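Workshop notebook, February
Page 296
Pine table, and what gets kept on it

Started just after nine. The table came down from Budholm with the rest of their furniture and has been in use since then with nothing done to it, so I took the morning to go over it properly and write down what we have.

Top is 159 long by 89 wide, 30 mm thick at the edge. Pine boards glued edge to edge. I ran a steel rule across in six places, starting at the back. Flat to within a card's thickness except at the front left corner, where I could get two cards under. I don't think that matters for anything we put on it, but a tall thing stood on that corner would be worth watching.

Seams are tight. I tried a thin blade in all of them and it only went in at one, for a short way at the end, and not deep. Marked it underneath in pencil with the month so we can see if it opens further once the heating goes off.

The small carton (dark one, green leaf on the lower half) stands up well on its end anywhere on the boards. I pushed it lightly with a fingertip towards each side. It slides before it tips if pushed low down and tips straight away if pushed near the top lettering. With the grain or across it made no difference that I could feel. 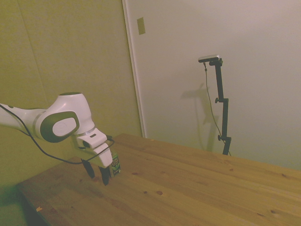
Jonas asked last week whether we should put a mat down. I would rather leave the wood bare. A mat would have to be taped, the tape would lift at the corners, and then we'd have an edge for things to catch on. The old bench had one and I spent more time pressing it flat than I did working at it. If the surface gets too slippery after waxing we can talk about it again.

Finish. I can't find any record of what Budholm used. It's a thin coat of something clear, worn through in patches on the front edge where people lean. Put a drop of water on a worn patch and another on a sound one and left both for 30 minutes by the clock. The worn one had gone in and raised the grain slightly. The sound one was still beaded and wiped off with no mark. So the middle is fine for now and the front edge needs doing.

Evangelia has half a tin of the Westell wax left over from the shelves. She says two thin coats with a night between, and buff with a cotton rag, not the blue paper, which leaves bits. Sunday would suit as no one is booked in. Everything will have to come off the top first and I've asked people not to put it back before Monday lunch.

Knots. These are all hard and none of them stand proud. I went over each with a thumbnail and then the flat of the rule. The oval one near the centre has a hairline crack across it which has collected dirt. Cleaned it out with a dry toothbrush. It doesn't need filling.

They're useful as landmarks, in fact. Asabe sets things down by them already ("bottle by the right-hand knot") and it's quicker than measuring when it only has to be near enough. If we go on doing that it would be good if everyone faced the table from the same side when they said left and right.

The bottle is the small clear plastic one with the dark screw cap, pale greenish liquid in it. Checked the cap for weeping by standing it upside down on a sheet of white paper while I had my tea. Paper stayed clean. It goes back in the tray upright all the same. It's light and narrow at the neck, so please carry it by the body.
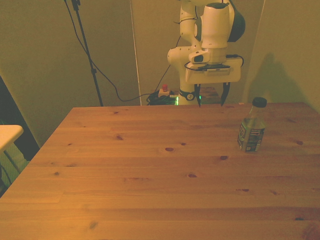

Pei-shan Leung
Workshop technician

Afternoon, from two o'clock. Legs and frame. One bolt loose at the back right, a quarter turn on the spanner and it was firm. The others took nothing. There was still a slight rock on the diagonal after that, which was the floor, and I've put a slip of cork under the front right leg. Don't throw it away when sweeping.

Underside is rougher than I expected and there is a splinter lifting near the middle of the long side, exactly where you'd put your hand to shift the table. Sanded it back with 120 on a block. Anyone lifting should still take it by the ends.

Lighting makes the wood look a good deal more orange than it is. I took a waxed offcut over to the window and it was much paler there, so if we're matching the front edge to the rest, do it in daylight. Octavio thinks a second coat will even it out whatever we do. We'll see.

To get:
cotton rags
more cork, same thickness
a proper lidded tray for the small packs and bottles (Gasser do one, ask Asabe for the page)
soft pencil, the last one has gone again

Not done today: second table, and the drawer from Brikley that sticks. Keys for the drawer are on the hook by the sink.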